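Home | News | Opinion | Laboratory Notes | Contact

The wrist camera deserves more credit

By Ghizlane Metwally

In the last two years I have read many papers on robot grasping, and most of them begin with the same figure: a wide view of a table, taken from above or from the head. It is a comfortable view for us, as it is how we look at our own work. I think this comfort has made us lazy in how we report our results.

My colleague Mostafa Zaki does not agree with me. He says that a policy which cannot succeed with the head view alone is a weak policy, and that a second camera only hides this weakness. We had this discussion again in October, after the Idska workshop in Meledbridge, and I promised him to put my side in writing.

Take the handling of soap bottles, a task which looks easy. From the head one can see where the bottles lie, which way the caps point and where the free space is. From the wrist one loses almost all of this. What remains is a big piece of orange and the parts of the hand which are nearest to it.

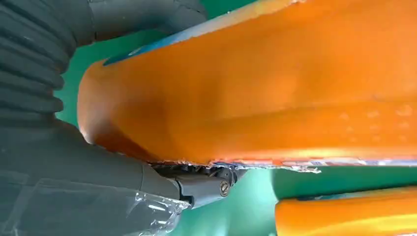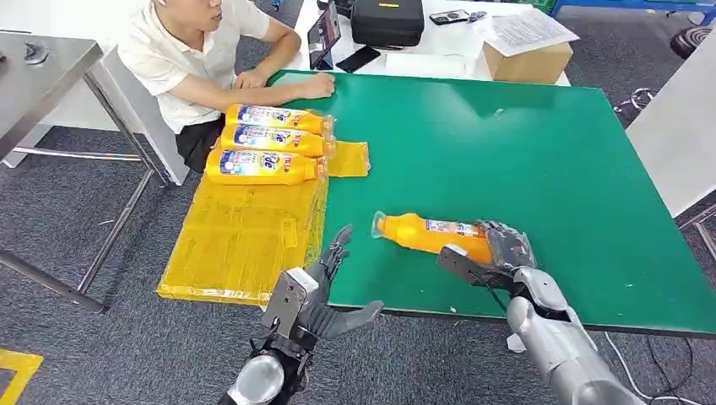 Mostafa would say that the close view is poor, and as a picture for a human reader I accept it. But the contact between finger and object is a small matter of geometry, and the head camera is often blocked by the hand itself exactly when this geometry becomes important. A network does not need a beautiful picture. It needs the information at the moment when the decision is made.

My second complaint is about numbers. In the Prustex set, which our group used for training, there are 3099 episodes, and each one is marked only as success or failure. A grasp that slipped and was corrected receives the same mark as a clean one. When an author then writes that his method succeeded in 100 trials, I do not know what I have learned. I would prefer fewer trials, with both views published together and the time of first contact written beside them.

Such reporting costs work, I know. The Figueiredo benchmark asks for it already, and its tables are slower to read. I still trust them more, and I have asked Mostafa to answer me on this page.

Related items
Mostafa Zaki: One camera should be enough
What the Figueiredo benchmark measures
Notes from the Idska workshop

Last updated: 17/11/2019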